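Notes on the Laundering and Folding of Household Linens

Sep 12, 2026
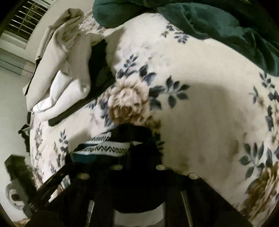
Regular readers will recall that in April I undertook to write down the procedures by which linens and everyday clothing are managed in this household. The kitchen portion was completed some time ago. The present entry concerns the bedroom, where most of the folding is carried out.

All folding is done on the bed, which must first be made. This rule was adopted after several months of folding on the dining table at the Dunthorpe apartment, where the surface was too narrow for anything larger than a pillowcase. A bed permits garments to be laid flat at full width. The sheet should be pulled smooth before work begins, as any ridge beneath a shirt will be pressed into the shirt.

The floral sheet currently in service has a pale ivory ground with large blooms in tan and brown and dark slate-blue leaves. It was purchased from Karagiannis, a small linen shop in Sodatmont, together with two pillowcases that have since been retired. My correspondent Despina Softić has written to object that a patterned sheet makes it difficult to see lint and loose threads. Her observation is correct with respect to dark lint. I have nevertheless kept the floral sheet for this purpose, and plain beige clothing remains easy enough to find on it.

Sorting is performed by color and then by weight. Light garments are folded first and placed toward the head of the bed. Dark green and other deep shades are left until the end, and are kept in their own piles until the lighter items have been put away. I have been asked whether this is necessary once everything has been washed. It is a matter of preference, and I do not insist upon it for guests.

For tops, the following sequence is used. Lay the garment face down. Bring each side in to the center, with the sleeves turned back along the fold. Bring the hem up to the collar in two movements. Knitwear is folded once less than cotton.

Fitted sheets continue to be a source of difficulty. Barış Değirmenci has demonstrated to me on two occasions the method of tucking one corner inside another, and I am able to reproduce it with the smaller sheets only. The large one is rolled.

Readers have also inquired about the storage boxes mentioned in the previous entry. They were ordered from Clakotia at a cost of 122 for the set, lids included, and they fit beneath the bed with the slats in their lower position. The lids do not close over winter blankets. A further entry will address the blankets once they have been aired and the closet shelf has been repaired.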